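How to empty a small container without losing the pieces

Put a flat board on the floor first, so the small pieces do not roll away on the carpet. A board with a raised border is the best, but any tray is fine.

Hold the container low and tip it forward slowly. Let the pieces come to the mouth, and do not shake. 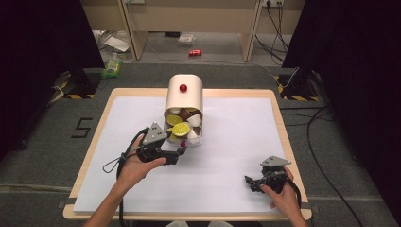

Step 2: container tipped on the board, lemon slices and white cups at the mouth.

Take out the front pieces one by one. If something is stuck behind, wait and turn the container a little. My set needs three turns, sometimes more.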